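Print this thread | E-mail this thread

1/ Went to the butter tasting at Kaewsai so you can keep your $22. That's the price for five butters and a heel of bread, before tip. Yes, a thread.

2/ I like butter. I grew up in a house where it sat out on the counter all day and got put on everything, including the toast that already had butter on it. I'm exactly who this is for, and I left hungry and a little annoyed.

3/ The menu gives each butter a paragraph. "Grassy, with a long lactic finish." Number two was salted butter. It tasted like good salted butter. I wrote down "salty."

4/ Number four was the one everybody's been posting, the Cumau, cultured for some number of days that our server gave as nine and the card gave as fourteen. It's tangy. If you've ever had butter a day past when you should have, you know the neighborhood.

5/ I asked what the bread was. Long pause. "It's our bread." For a meal that is bread and butter, I'd want someone in the building to have an opinion on the bread. It was cold in the middle, too.

6/ Kylie Quinlan, who talked me into going, thinks I'm being unfair and that number three, the brown one, was the best thing she's eaten since July. Fine. Number three was good. You can make it at home in a small pan in six minutes, and you get to lick the spoon.

7/ The claim I keep seeing is that there are 3,000 people on the waiting list. There were four open tables when we sat down at 7:15 and five when we left. Maybe the 3,000 were parking.

8/ Somebody will tell me it's about "slowing down and paying attention." I paid attention. I noticed the slices were the size of a domino and that a second helping of bread was extra.

9/ What bugs me is that plenty of places already do this for free. Sanne Van Rooij's lunch counter brings a dish of soft butter and hot rolls before you've got your coat off, and there is no paragraph. She'd probably laugh if you asked about the finish.

10/ Jasper Stevens asks whether I'd feel the same about a cheese plate. No, and I've been trying to work out why. I think it's that five cheeses can be five very different things. Five butters are cousins at best. Two of ours I could not tell apart with my eyes closed, and neither could Kylie (she'll deny it).

11/ Already hearing there's a second place opening with an olive oil "pairing" on the side. Same landlord, I'm told, and a bigger room. If the oil gets its own server I'm staying home.

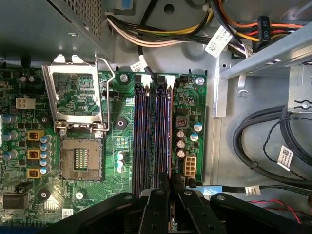
12/ For those asking what to order at Kaewsai if you get dragged there anyway: the leek soup, nine bucks, comes with the same bread but warmed up. Ask for butter. They'll bring you number two and won't charge for it.

Print this thread | E-mail this thread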